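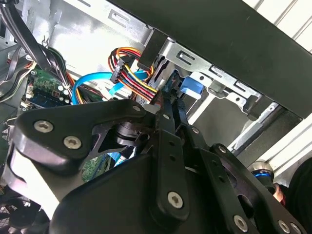
gurberg
Posted 18/11/2022
So I'm parting out the old office tower, the one that has been holding my desk up since the Skirkari days. Plan is to keep the power supply and send the rest off to whoever wants it. My problem is the sheet-metal drive cage, the silver one with the rectangular slots in it. Does it come out or do I leave it? I've removed 8 screws so far and it has not taken the hint.

broltby_dan
Leave it. Nobody has ever paid extra for a cage.

Yanling Kong
Disagree. I sold one for 20 bucks in December, to a man who drove farther than that in gas. Look for a latch before you take out any more screws.

gurberg
Latches I have. Blue plastic, one up on the cage and another on the second bay. I was treating them as decoration.
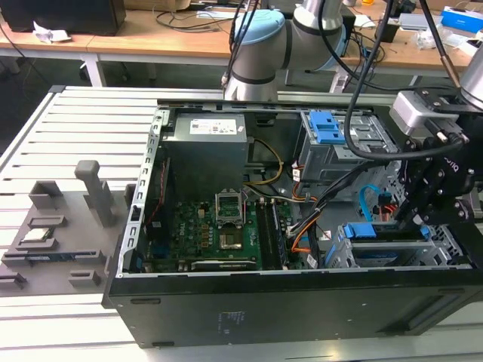 Meanwhile the CPU and one stick of RAM are out and parked where I can't sit on them, so the day isn't a total loss. Socket lever is still up. Do I close it?

Dennis Clegg
Close it, and put a cover on if you can find one. Those pins bend if you look at them wrong. I have roughly 900 opinions about this and a dead board to go with each.

broltby_dan
It's an old Dell board, Dennis. Let it go.

Dennis Clegg
No.

gurberg
Lever's going down. Trying the latch after dinner.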